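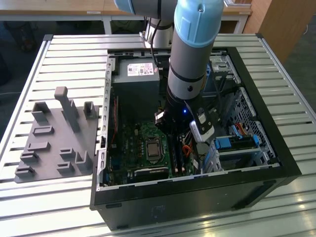 PC rebuild day! Doing the old office desktop before I let myself spend 800 dollars on a new one.

**2/** Lay the case flat, people. I did my last build upright and spent 30 minutes hunting one screw.

**3/** Power supply stays, it's fine. The board is staying too — green, ancient, I love it. New paste for the processor, then the memory.

**4/** Jummai Mohammed says label every cable first. I've labeled two so far (the red one and the orange bunch). Rest after lunch.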